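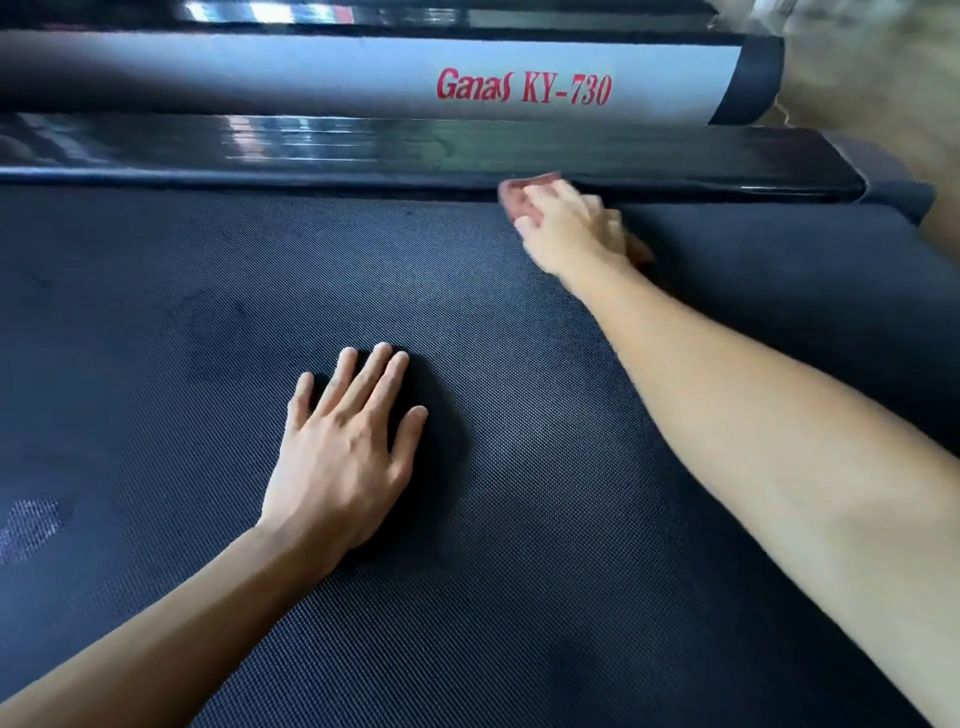
One of the Ganas KY-730 treadmills at the Wallby gym.

Treadmill care: what we do and what we ask of you

Several members have asked at the desk how the treadmills get cleaned and whether there is anything they should be doing themselves. The short notice taped up by the water fountain has been there since April and is hard to read by now, so the full version is printed in this issue.

The handrails and consoles are what most people think of first, and most members already wipe those down when they step off. Please keep doing that. The belt and the black rails on either side of it get less attention, and they are where most of the dirt ends up. Shoes bring in grit from the parking lot. Dust and lint settle on the rails between uses, and on a glossy surface they show up quickly once the sun comes around to the windows.

Staff clean the belts by hand. The machine is switched off at the wall and the safety key is taken out before anyone puts a hand on the deck. After that it is a matter of a cloth and some patience. The belt has a fine diagonal texture that helps with grip, and dust sits down in the ridges, so one quick pass does very little. We work across the belt in short strokes and press down, then go along the edge next to the rail, where lint collects in a line. When the exposed section is finished, the belt is moved forward by hand and the next section is done the same way.

The cloth is either dry or barely damp. We do not use spray on the belts at all. Liquid can run over the edge and get under the belt, where it mixes with the lubricant on the deck and leaves a sticky film. The spray bottles on the wall hooks are for handrails, benches and mats. If you want to use one on a treadmill handrail, spray the paper towel first and wipe with that.

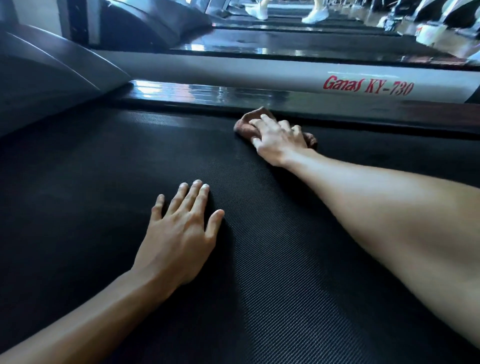 Wiping down a belt with a cloth, close in along the rail.

Some of the belts show wear. A pale or scuffed patch on the surface is usually just that, and it will not come off with a cloth. Please don't scrub at it. What we do want to hear about is a belt that slips under your foot, drifts to one side or makes a rubbing sound. Press stop, step off, and tell the desk which machine it was. There is a clipboard for this next to the sign-in sheet, and a note on the clipboard is fine if the desk is busy.

Lubrication is done under our service agreement with Kerneck. Their technician checks the belt tension, vacuums under the motor hood and applies lubricant to the deck. Members should not put any product on or under the belt, including silicone sprays sold for home treadmills. We have had this happen once at the Judeck branch, and the machine was out of use until the deck could be cleaned off.

A few requests for everyday use:

Change into clean indoor shoes before you get on. The bench by the lockers is there for that purpose, and the boot tray under it is emptied daily.

Stand on the side rails while you start the machine, then step onto the belt once it is moving slowly. Starting with your full weight on the belt is harder on the motor.

Keep towels and water bottles in the holders or on the floor behind the line. Please don't set anything on the motor hood. It is curved, things slide off it, and they tend to slide toward the belt.

If you spill a drink, stop the machine and get someone from the desk. Don't try to mop it up with the belt running - not even at the lowest speed.

Used cloths go in the lidded bin by the stairs. We wash them without fabric softener, which leaves a residue that makes a cloth smear. If you find one on the floor, please drop it in the bin and don't put it back on the shelf with the clean ones.

Treadmill hours are unchanged, with one exception. The gym will be closed on Tue 4 July for the holiday, and the cardio area will open 40 minutes late the following morning so that all the belts and rails can be done before anyone gets on. Weights, mats and the stretching corner will open at the usual time.

We have also placed an order with Araújo for 200 new cleaning cloths, to be divided between Wallby and Judeck. The old ones will be kept for floors and for the bike frames. If you have a question about any of this, ask at the desk or leave a note in the suggestion box.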